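Section 4. Fitting the Desktop and Getting Your Cables Under Control

Before you start

By now you have finished Section 3 and own a standing frame with four feet and no top. If it wobbles, go back to step 3.6 and tighten the crossbar. Everybody skips 3.6.

You will need the desktop, the bag marked D (screws and washers), a Phillips screwdriver, a pencil, a second person for step 4.3, and a plastic shopping bag. The shopping bag does not come in the carton. We trust you have a drawer full of them.

CAUTION: The Skiltard desktop is heavier than it looks and has corners. Do not lift it alone, do not lift it in socks, and do not rest it on its edge against a wall you are fond of.

Fitting the top

4.1 Lay the desktop face down on a blanket or on the flattened carton. The face is the side with the nice grain. The other side has the pilot holes, and if you can't find any, you have it face up.

4.2 Push a washer onto each screw. The washers go between the screw head and the bracket. They are small and they roll, so do this over the carton lid.

4.3 With your second person at the other end, lower the frame upside down onto the desktop and line up the brackets with the pilot holes. The bracket stamped R goes toward the cable hole. If the R bracket is at the front, you are building a desk whose cables come out in your lap. Turn the frame.

4.4 Start every screw by hand before you tighten any of them. Then tighten in a cross pattern, a little at a time.

CAUTION: Do not use a power driver. The screws are 17 mm long and the desktop is only slightly more than that. An impact driver will find the difference for you.

4.5 Turn the whole desk right way up. Lift it, both of you, and set it down on all four feet together. Dragging it will loosen the feet you leveled so patiently in Section 3.

4.6 Put the desk where it is going to live, leaving 75 mm between the back edge and the wall. Plugs need somewhere to be.

NOTE: Leave the top clear until you reach 4.13. We know what happens to flat surfaces. A desk that has been up for ten minutes will attract mail, a mug and a stapler, and you will then be wiring around them for the rest of the evening.

Sorting what goes on the desk

4.7 Gather everything that plugs in: charger, lamp, monitor, speakers, and the thing with the blinking light that you are afraid to disconnect.

4.8 Make two piles. The first is for cables attached to something you own. The second is for cables that are attached to nothing and fit nothing, but came with something once.

4.9 Put the second pile in the shopping bag. Tie the handles. You may keep the bag, but it may not stay on the desk.

Running the cables

The cable hole is the round opening in the desktop near the far edge. It goes all the way through, so you will see the floor when you look down it. Small screws, pen caps and memory cards will also see the floor. 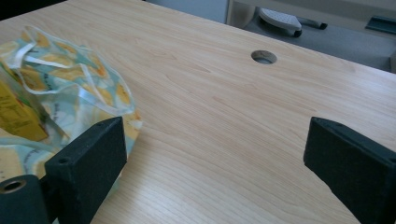

Maj-Britt Öberg wrote to us that the instructions in the first edition had her feeding plugs up through the hole from below, flat on her back with a flashlight in her teeth, and that going down from the top took her a quarter of the time. She also asked that we say plainly which cable goes first. We have rewritten the steps her way, and the flashlight has been taken off the list of tools.

4.10 Start with the biggest plug. If the big one goes in last, it has to push past all the others, and it won't.

4.11 Feed each plug down through the hole from above, plug end first, until you can reach it from under the desk. Leave enough cable on top for the thing to be moved a hand's width in any direction. You will want to move the lamp. People always want to move the lamp.

4.12 Under the desk, hang the cables over the hook on the rear crossbar before you plug them in. The hook takes the weight. Without it, every cable hangs from its own connector — a slow and expensive way to break a monitor.

CAUTION: Plug into the power strip last, and keep the strip off the floor if you mop. Do not run a space heater from the same strip.

NOTE: If a plug is too wide for the hole, do not enlarge the hole. Run that cable over the back edge. It will look slightly worse and the desk will remain one piece.

4.13 Set your things on the desk. Raise or lower your chair to suit; the desk itself is fixed at 720 mm and has no opinion about your elbows.

Troubleshooting

The desk rocks. One foot needs half a turn. Find the corner that lifts when you press the opposite one, and screw that foot outward. If all four seem to lift, it's the floor.

There is a screw left over. Bag D contains one spare. Two left over is not two spares. Go back to 4.4 and look under the rear bracket.

Something small has gone down the hole. Look on the floor directly below, then along the crossbar, then in the cuff of your pants.

The cables have crept back up and made a nest on the desktop. Pull them down from below and hang them on the hook again, this time in one loop each.

Go on to Section 5 if you bought the drawer unit. If you didn't, put the screwdriver away and keep the hex key from Section 3 taped under the desktop, where you will need it when you move.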